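3.2 Surface Form and Dust Retention in Small Household Appliances

The household survey described in Section 3.1 produced 2,847 entries for items kept on tables, counters and open shelves in the homes of the Stotutdale and Pimolside panels. Each entry recorded the type of item, where it was kept, how often it was said to be cleaned, and the part of it that the resident found hardest to clean. Entries were coded by two readers working apart from each other. Where the readers disagreed, the entry was passed to Maëlle Hawthorne, whose coding was treated as final.

Residents did not describe their appliances as uniformly dirty or clean. They divided them into areas, and the division followed the shape of the housing. Broad outer panels were wiped along with the table or shelf on which the item stood, often with the same cloth and in the same movement. Openings, seams and control parts were left for a separate occasion, which many residents could not date. Interview notes from the Pimolside panel show that this second occasion was commonly tied to some other event, such as a visit, a change of season or the moving of furniture.

For coding purposes we therefore separate three classes of surface. Open surfaces are those that a flat cloth can cover in one pass. Edge surfaces are rounded or stepped transitions between one panel and another. Broken surfaces are those divided by repeated gaps, including slats, perforations and woven covers. The classes are based on the access they give to a hand and a cloth, and they take no account of the purpose of the part. A slatted cover is coded in the same way whether it stands in front of a fan, a heating element or a speaker.
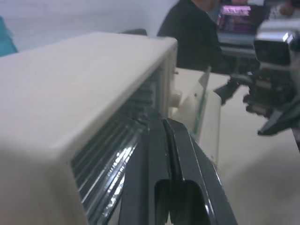 Figure 3. Cream-colored housing with a horizontal slatted grille and a small white knob.

Broken surfaces were named as the hardest part to clean more often than the other two classes in both panels, and the reasons given were largely practical. A cloth laid over a slatted face touches the outer edges of the slats and passes over the spaces between them. Folding the cloth over one finger allows it to enter wider gaps, but residents reported that this was slow and that the cloth tended to catch. All three classes can meet within a short distance on one item. The housing in Figure 3 has a flat, matte top, a rounded edge leading down from it, and a recessed side face fitted with closely spaced dark slats. An item of this form receives three separate codes, one for each class, and its knob is entered under control parts. The recess is noted separately, as residents frequently mentioned the corner where a grille meets the surrounding panel.

Color affected how residents judged the need for cleaning. On pale housings, gray dust was reported as visible mainly along seams and at the base. On dark, glossy slats it was reported as visible under a lamp or near a window and easily overlooked at other times. Several residents in the Stotutdale panel stated that they cleaned a dark grille only when light fell across it from the side. We did not measure the amount of dust present in the homes, and these statements should be read as accounts of what residents noticed.

Tools varied less than expected. Most residents used a dry or damp cloth for open and edge surfaces. For broken surfaces the entries list soft paintbrushes, old toothbrushes, cotton swabs and the brush fitting of a vacuum cleaner. A smaller group had bought a brush made for window blinds and had adapted it to appliance grilles. The Boychuk checklist, on which our entry form was based, treats all of these as a single category. We divided it into brushes and suction tools after the August pilot, when it became clear that residents chose between them according to the depth of the gap.

Items near walls or other objects were coded for access as well as for form. An entry was marked as restricted where the resident had to move the item, or something standing beside it, before the hardest part could be reached. The Timgate supplement, which asks residents to list each step taken before cleaning begins, was completed for 200 of the entries. Unplugging was usually listed first, followed by clearing the nearby surface and turning the item toward the light. Supplements with more than 10 listed steps were reviewed for repeated answers before they were included in the analysis presented in Section 3.3.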